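Search this site Enter keyword Search

Sivside Revises Inspection Rules for Hooked Rods

Sunday, December 24, 2023

Sivside has revised the inspection and storage rules for the hooked rods used in its Platow storage building. The new rules take effect in March and cover every long-handled hook used to pull down shutters, lift hanging bars and reach items on the upper rails. Rods kept in the workshop for repair are covered as well. Fixed wall hooks and chain hooks remain under the existing rules.

The main change is in how the curved end is checked. Under the old rules a rod was inspected once a year, and the inspector recorded only whether the shaft was straight and the hook still held its form. The hook surface was not listed as a separate item. Under the new rules each rod is inspected every 3 months, and the record is divided into shaft, neck and bend, each with its own line and its own result.

The neck is the short section where the shaft ends and the thinner hook begins. The revised text treats it as the first point of concern on any rod with a stepped outline, as the change in thickness concentrates load there. Inspectors are to clean the neck with a dry cloth, turn the rod through a full circle under a work lamp and look for fine lines running across it. A rod with a line across the neck is withdrawn the same day. Lines running lengthwise are recorded and checked again at the next inspection.

The bend is inspected next, starting at the outside of the curve and ending at the tip. Marks are placed in one of two classes. A stain is a change of color with no change in the surface under a fingernail. A chip is any mark with an edge that can be felt. Where the inspector cannot decide between the two by eye, the mark is entered as "unclassified" until it has been checked by touch, and the rod stays off the rail in the meantime.
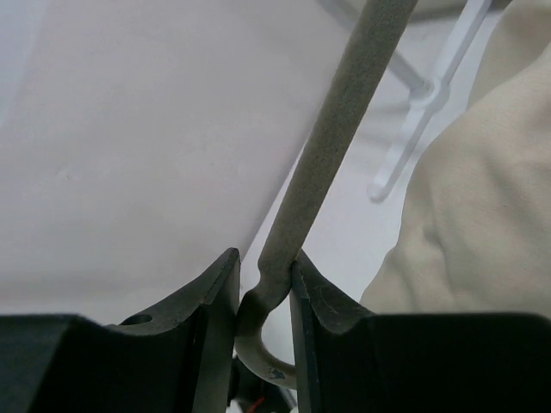
Volume 12, Issue 3

A dark patch with an uneven border on the underside of the bend, as on the olive-grey rod shown, is entered as unclassified on first viewing. The entry must give the position of the mark along the curve and its color against the paler surface next to it. Small specks near the border are noted in the same entry and do not need a line of their own.

Shaft checks are largely unchanged. The rod is laid on a flat bench and rolled one full turn, and any gap that opens and closes under the middle of the shaft is measured with a feeler gauge. Tapered shafts are now checked on a shaped rest, which supports the narrow end at the correct height. The former method, with both ends resting directly on the bench, gave false readings on tapered rods and has been dropped.

Storage rules have been tightened. Rods are to be hung from the wide end with the hook down and clear of the floor. Leaning a rod in a corner on its hook is no longer permitted, even for short periods. The rack spacing has been set at 200 millimeters between centers so that one hook cannot strike the next when a rod is taken down. Racks with closer spacing may stay in use until March if every second position is left empty.

Each rod will carry a number on a tag at the wide end. Tags may not be tied at the neck, where they hide the surface to be inspected. The new register, prepared under the name Colleo, has space for 1,000 entries and replaces the loose cards now held at the storage desk. Old cards will be kept with the register until each rod has passed its first inspection under the new rules. A rod without a card is entered as new and is given a full check before it is hung.

Repairs to the bend are limited to cleaning and light smoothing. Filling, recoating and straightening are not allowed on the premises. Rods that need this work are sent to the Jafarzadeh workshop and are treated as new on return. A rod with a chip at the lowest point of the curve is not sent for repair and is scrapped.

The revised rules and a blank inspection sheet are available at the Platow storage desk. Written comments on the rack spacing and the tag position will be accepted until the rules take effect.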